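Duggan Park Evenings - gig listings data

README, please read before you email me

What this is

Listings for the outdoor gigs at Duggan Park, every summer season I could get hold of, put into one set of files. Headliners, supports, gate times, stage times where we have them, ticket status. Put together by Meriem Amrani, with Bořivoj Halás doing most of the typing up from old programmes. Ta Bořivoj.

21 seasons in total. 400 shows, give or take the cancelled ones (see below).

Files

shows.csv - one row per night
acts.csv - one row per act per night, so a band that played twice is in twice
tickets.csv - on sale, sold out, extra date added, refunded
notes.txt - odds and ends, unsorted

Columns in shows.csv

show_id - just a number, don't read anything into it
season - the year the season STARTED. They run over New Year sometimes
gate - gate time, 24 hour clock
first_on - first act on stage, blank if not known
headliner - as printed on the poster, spelling and all
status - played, cancelled, moved, stopped

"Stopped" means started but didn't finish. Mostly lightning. One was a generator.

Where it came from

Printed programmes, posters, the Rasico ticket office sheets, and the Nitell fanzine for the early years. Fanzine dates are not great. Where fanzine and programme disagree I've gone with the programme and put the other one in notes.txt.

Support acts before the Dretorar stage was built are patchy. Often the poster only says "plus guests". I have left these as "guests" and not guessed.

Capacity

Lawn capacity is 1000 for all seasons with the Dretorar stage. Before that it changed and I don't trust any of the numbers, so the column is empty. Please don't fill it with 1000, someone did this and now there's a copy going round with it in.

Known problems

- Same act under two names in acts.csv, I've merged the obvious ones. Bands that dropped "The" halfway through their career are still a mess
- 30 rows have a gate time but no first_on
- Thursday shows in the first few seasons might be soundchecks that got listed by mistake. Need to check
- Accents got mangled in an older version of acts.csv. Fixed now I think. If you see question marks in a name download it again

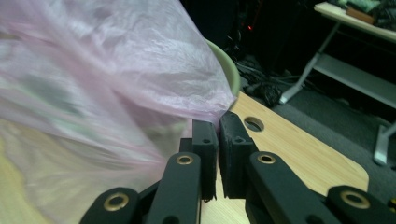 - Sold out means sold out on the day, not in advance. The office sheets dont say when the last ticket went
- Double headliners are in alphabetical order, so don't use the order for billing

Using it

Do what you like with it, say where you got it. If it's for a poster or a programme check the names with the band first. No setlists, please stop asking, there's a setlist site for that.

Corrections

Send the show_id and what's wrong, plus a scan or photo of the poster if you've got one. Bořivoj does the typing so be nice. I do a new version after each season ends and not before, usualy a few weeks after the last show.

Still to do

August charity nights (not in yet, separate box of programmes)
Stage times for the two missing seasons
Split support slots into first and second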